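Reviews > Storage > Bins and Tubs

Search reviews Type a product or brand Go

Gratier deep bin in grey: my review after six months

I bought the Gratier back in September, when my old plastic tub finally split down one corner and dumped its contents on the utility room floor. I'd been putting it off for ages (how exciting can a bin be?) but I went for the deep one with the sloping sides, and I've got quite attached to it.

First off, it's big. Much bigger than I'd pictured, even though I'd read the measurements twice and stood there with a tape measure like a good girl. It took up the whole end of the worktop for the first week while I worked out where it could live. If you've got a small space, do clear a spot before it arrives!

What I love is the slope. Everything slides down towards the floor of the bin, so you aren't scrabbling in square corners for the last bit. My old Watkins had straight sides and I lost no end of clothes pegs down there. With the Gratier I just reach in and grab. There's no lid, mind you, so if dust bothers you then look elsewhere. I throw a tea towel over mine.
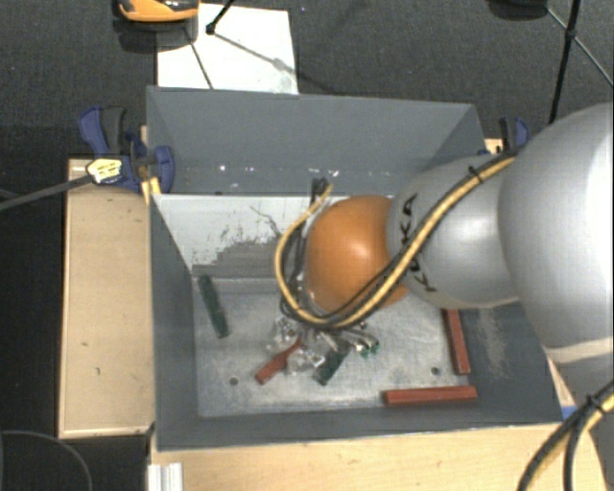
Five pieces in the grey bin, two dark green and three red. See the scuffs on the metal floor.

Now for the grumble, and it's the finish. It marks, and it marks quickly. Mine looked lovely and smooth for a fortnight, then the scratches started, and the floor of it has been smudgy ever since. I've tried washing-up liquid, I've tried bicarb, I even tried that pink paste everybody raves about, and the smudges came back every time. The grey hides a fair bit higher up, but anywhere pale shows the lot. I've stopped minding, but if you want something to keep on show in the kitchen, this may drive you potty.

My sister-in-law has the Jillberg, which is cheaper and a lot lighter to carry about. I borrowed it for a weekend and the sides bowed as soon as I filled it, so I was glad to hand it back. The Gratier hasn't budged, and I've had wet boots, garden tools and half a sack of potatoes in it (separately!).

One small thing on delivery: mine came with a sticky label slap in the middle of the base and it took me a whole evening to get the glue off. Warm the label with a hairdryer first.

I'm giving it 8 out of 10. It would have been a 9 with a tougher finish, and I'd still buy a second one for the shed.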